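Preparing a Room for Festival Guests: Workshop and Household Notes

Dreltville, June 2019

Households that let a room during the Urden Lake Festival receive the same inspection sheet each year, and most of the items on it can be dealt with in a weekend using hand tools. The notes below follow the order in which the work is best done. They apply to a single room with one entrance, let for short stays, and do not replace the town's own rules on occupancy.

Door and lock

Check the latch first. A door that has to be lifted to close has a loose top hinge. Remove the screws one at a time, fill each hole with a glued hardwood plug, let it set overnight, then drill a pilot hole and refit. Longer screws alone will hold for a season at most in old softwood jambs.

Lubricate the cylinder with dry graphite. Oil collects lint from pockets and key rings, and the pins begin to stick by August. Cut two keys per room and test both before the first arrival. A copy made from a copy is often the one that fails, so keep the original aside for cutting.

Luggage wear

Wheeled suitcases do most of the damage in a rental room. The marks appear at three places: the outside corner of the hallway, the lower edge of the bed frame, and the wall behind the luggage rack. Fit a clear corner guard to a height of 53 inches. Place the rack 4 inches off the wall and screw a batten to the floor side of the baseboard as a stop.

Scuffs on satin paint come off with a damp melamine sponge and light pressure. On matte paint the sponge leaves a shiny patch, and touching up from the original can is the better course. Write the color code and the date on a strip of tape inside the closet door.

Wall finishes in narrow passages

Many of the older houses near the landing have an entry passage less than a yard wide, often with a different covering on each side. Strong patterns hide handling marks but make the passage feel narrower. A plain, light surface at the far end gives the eye somewhere to settle and reflects what daylight there is.

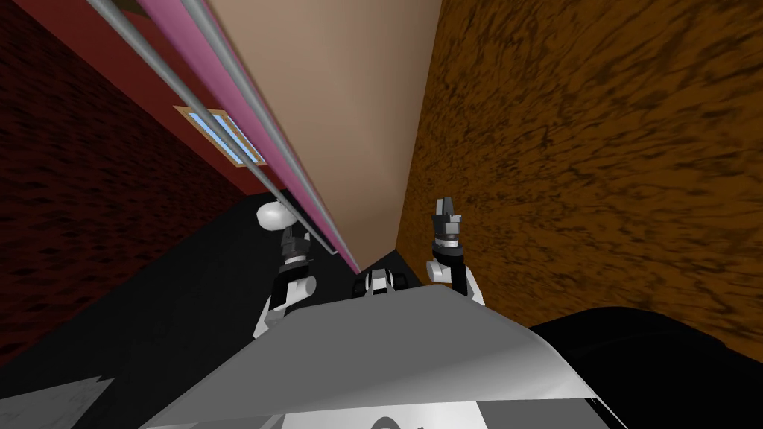

Rendered view: plain beige between dark red and streaky brown walls.

Use a washable eggshell finish in passages up to shoulder height. Above that line flat paint is acceptable and easier to repair. Where wallpaper is already in place and sound, seal it with an oil-based primer before painting; water-based primer loosens old paste and raises the seams.

Bedding and towels

Wash new towels twice before use, without fabric softener, which coats the loops and reduces absorption. Half a cup of white vinegar in the rinse removes the factory finish. Hold three sets per bed: one in use, one in the wash, one on the shelf.

Sand comes back from the beach in every towel. Shake them outdoors, then run them on a cold rinse before the main wash. Clean the pump filter every 21 loads during the season. Omar Tannous, who services machines for Indden Appliance Repair, found a blocked filter behind 19 of the 58 washer calls he took from rental households last summer.

Hot water

Showers run close together on festival mornings. Flush sediment from the tank before the season: close the cold supply, turn off the power or set the gas to pilot, let the water cool, attach a hose, open a hot tap upstairs and drain until the flow is clear. Refill completely before restoring power. An electric element switched on in a dry tank burns out within a minute or so.

A low-flow shower head will extend the supply. Wrap the threads with tape in the direction of the thread, two turns, and tighten by hand before using a wrench over a cloth.

Window screens

Patch holes smaller than a dime with a dot of clear nail polish. Larger tears need new mesh. Cut it oversize, press the spline in with a roller starting at a corner, and trim last with a sharp blade held against the outer edge of the groove.

Raymonde Sawatzky, whose house on Morin Street has taken guests for several seasons, numbers each screen and its matching sill with a pencil. Frames of the same nominal size often differ by an eighth of an inch.

Store spare spline in a closed bag. It hardens in sunlight and will not seat properly afterward.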